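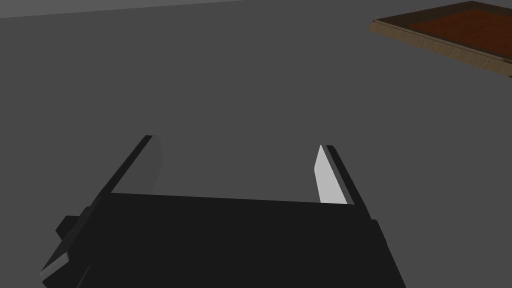

**News from the packing hall, Mar 23, 2019**

Since February the small parts at Gevach are sorted into trays by the new gripper cell, and many of you have asked what this means for the people at line two. We try to answer shortly.

Every new movement is first tested on the computer, with a simple model of the gripper, the table and a wooden tray. Jouko Heiskanen prepares these tests in the morning and the operators look at them with him before anything is changed in the hall. If you think that the gripper comes to the tray from a bad side, please tell him at this stage. It is much easier to correct it there.

The cell now fills 312 trays per shift. By hand we made nearly 400, so for the moment it is slower than us, but it also runs during the breaks. The large Kettler orders stay at the hand tables until the summer.

No one loses their place. Spyros Stefanou and two colleagues from line two have moved to checking and tray repair, with the same pay and the same shifts. Spyros tells us that his wrists are better, but that he misses the talk at the long table. We have heard this from others too, and we would like to put the checking desks closer together.

The next training takes 30 minutes and is held in the room behind the Herkus store. Please write your name on the list at the door.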